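Search posts
Search
Latest Top People Media

Armindo Correia
May 18, 2024

Thread on labeling and packing for the July field course. Eleventh year of doing this, third year of doing it with a written procedure. Posting the procedure in pieces, mostly so I can find it again.

Context: each participant gets a day bag. Each bag holds sample pouches, a notebook, a clipboard, a first aid pouch and a pen case. Everything that can be separated from its bag will be, so everything gets a number.

The number is a bag code plus an item code. 07-N is the notebook from bag seven. 07-C is the clipboard. No names. Names went out after the year we had two people called Marisol and a full reprint two days before departure.

Item register currently stands at 1,130 lines. That includes consumables, which Gladys Palomino thinks is excessive. She may be right about the cable ties.

Marking surfaces, in the order we deal with them: hard plastic, painted metal, coated fabric, plain woven fabric. Each takes a different method and I'm tired of rediscovering which.

Hard plastic (clipboards, cases, sample boxes). Wipe with isopropyl, let it flash off, write with a permanent marker. Two passes in the same direction. Do not go back over wet ink, it lifts the first layer and leaves a gray smear.

Painted metal (flasks, tripod legs). Same as plastic, then a strip of clear tape over the number. Without tape, the number on a flask is gone by the second week. With tape it lasted the whole season last year, except one that went through a dishwasher.

Coated fabric (rain covers, dry bags). Marker does not hold. It sits on the coating and transfers to whatever is packed against it. Use the sewn tabs.

Plain woven fabric (day bags, pouches). Marker holds but bleeds along the threads. A 6 mm digit spreads to something closer to 8. Write large or write on something else.

We write on something else: a strip of white cotton tape, numbered flat on a table, dried overnight, then stitched inside the main pocket at the top of the back panel. Four stitches per corner.

Dark bags and dark ink. Obvious problem, came up anyway. Black ink on navy fabric can be read at an angle under a desk lamp and under no other conditions.

White permanent marker works on dark fabric for a while. On the test swatch it was legible after three hand washes and mostly gone after six. Good enough for one course, not for storage.

White ink notes, since Ye-ji Wi asked:
– shake with the cap on, a full minute
– press the tip on scrap until it flows
– write slowly, one stroke per line
– store flat
Stored tip-up, ours dried out over one winter.

Line width matters more than brand. For digits on fabric I want something near 2 mm. Finer than 1 mm disappears into the weave. Wider than 3 mm closes up the 6, the 8 and the 9.

Strap ends. Every adjustable strap on a day bag has a loose tail, and every loose tail gets closed in a zipper at some point. Roll it toward the buckle, secure with a short elastic. Cable ties also work but have to be cut when someone needs to adjust the strap.

Wálter Espinoza folds his tails flat and tapes them. I have asked him to stop. The tape adhesive softens in heat and picks up grit.

Zippers. Run each one end to end before packing. If it catches, check for thread in the teeth before reaching for wax. Most of what gets reported as a broken zipper is a thread.

Also check the pull. Fabric pulls fray at the fold, metal pulls don't. A frayed pull gets a loop of cord now, at the table, because it will not get one in the field.

Packing order for the day bag, bottom to top: sample pouches, rain cover, first aid pouch, notebook, clipboard against the back panel. Pen case in the front compartment. The first aid pouch is supposed to be reachable without unpacking anything, so yes, its place in that list is under dispute.

Proposed change from Marisol Nina: first aid pouch to the front compartment, pen case to the side pocket. Tested with two bags. The front compartment closes if the pouch is laid flat. Adopting it.

Weight check. Target per bag is up to 1,719 g before water. Last year's average was over that, nearly all of it clipboards. We've switched to the thin ones. They flex, and people will complain.

Marker box and one of the navy bags:

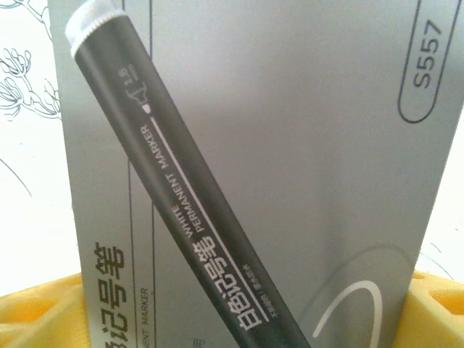
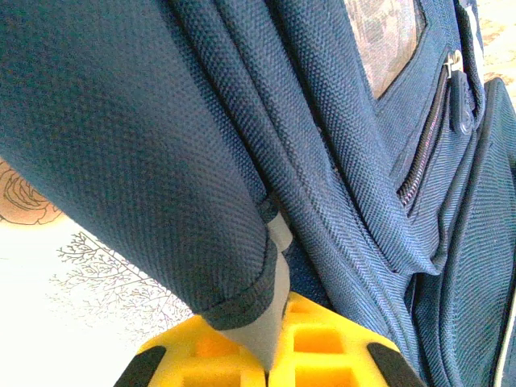 Bag codes are assigned in order of packing, not in order of registration. This upsets people who expect number one to mean something. The sheet that links codes to people stays with the course leader and is not copied.

Spares: two complete bags, coded S1 and S2, plus a pouch of loose items coded SX. If an item from SX goes into a bag, it gets the bag's code the same evening. Last year this was done the same week, and the return count was off by nine.

Return procedure is the packing procedure backward. Bag on the table, everything out, tick against the sheet, missing items written down before the person leaves the room. The last part is the only one with any effect on the loss rate.

Total spend on labels, tape, ink and elastics last season: 363, all in. Replacement of lost unlabeled items the season before we started numbering: 2,357. I keep both figures at the top of the sheet for when the budget question comes up.

Correction to the post on painted metal. Gladys points out that the flask in the dishwasher had no tape on it. So the tape record is intact.

Follow-up from replies: no, we don't use printed labels on fabric. Tried iron-on, the corners lifted at the fold of the pocket. Printed labels on hard cases are fine if you have the printer. Ours needs a cartridge that costs more than the printer did.

Another one from replies: yes, pencil on cotton tape works and survives washing better than you'd think. It's hard to read in poor light, so we use it for the second copy of the number, on the back of the strip.

Still open: how to mark the elastics. They're too narrow for digits. Current plan is one color per group of five bags. Ye-ji has a box of colored ones from a previous job and is counting whether there are enough.

Sheet template goes up when I've removed last year's names from it.

We use cookies to keep you signed in and to measure how posts are viewed. Accept all – Manage choices

More from this author
Drying cotton tape without curl
Sisine clipboards after one season
Notebook paper in rain, four types compared
Why the Movamley course moved to July
Paucar day bags: seam repair, part 2
Nosov elastics, breaking length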